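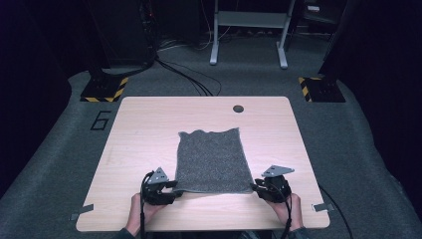

Cloth folding, Otodeo set-up, section 20. Can it do the laundry yet? Not on its own, so teach it by hand first. One gripper on each bottom corner of the cloth, cloth flat, middle of the table.

1. Close both jaws. Check the pinch.
2. Lift together, fold away from you, let go.
3. Save, reset, repeat. 88 good folds minimun before training.

Note: towels mostly fine now. Shirts no, fitted sheets dont bother.

Caution: keep cables clear of your feet.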